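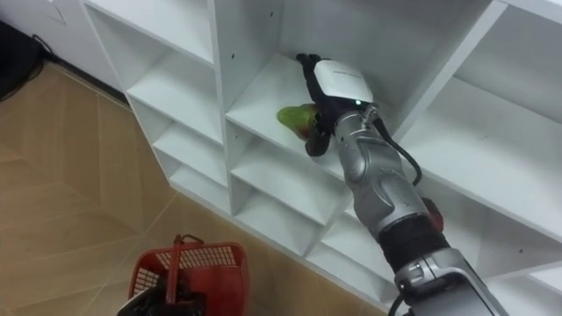 Gripping the fruit, second shelving photo below.

Re: [wards] Draft scheme, Gukura/Kemlow boundary

Two corrections to the working paper, then a reply to the Kemlow message, quoted further down.

1. The average in table 2 should read 1,675 electors per councillor. The earlier draft divided the electorate by the present number of seats, but the review has already settled on 28. Any variance worked out from the old average should be discarded, including those in the covering letter.

2. The paper says the rules forbid a ward more than ten per cent from the average. They don't. Ten per cent is the point at which we would expect to be asked for evidence, and a larger variance can be put forward if the evidence on community ties is good enough. Please use "would need to be justified" in anything sent out.

On Gukura itself, the draft gives one councillor for 1,807 electors. That is 7.9 per cent over, and therefore inside the range without any further argument. The difficulty is the forecast. The new houses at Pan Lane are counted in full by the end of the forecast period, and if they are finished on time Gukura goes past ten per cent on its own. Moving the east side of Pan Lane into Kemlow solves this, but it splits a road whose residents share one access and one polling place.

The alternative is a two-member ward made up of Gukura and Flestano. The numbers work — I have checked them against the December register — but the parish boundary would then need warding, and neither parish council has been asked.
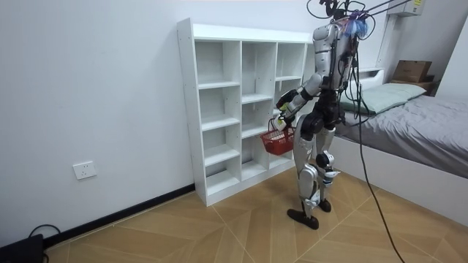 Kemlow wrote on 1/29/24:

> We object to the Pan Lane transfer. The residents use the Gukura
> school, surgery and bus stop, and there is no direct road into
> Kemlow without going back through Gukura. We would rather carry a
> higher variance next door than take in 15 houses with no link to
> us. Has the two-member option been costed for polling stations?

The road point is correct and should go into the submission as evidence, with a map. The house count is not: it covers the completed plots only, and the forecast has to include those with permission.

Polling stations have not been costed. They are outside the scope of the ward review and are dealt with separately afterwards, so I would leave cost out.

Consultation closes in April. Comments on the two-member ward to the list please, with the polling district code in the subject line.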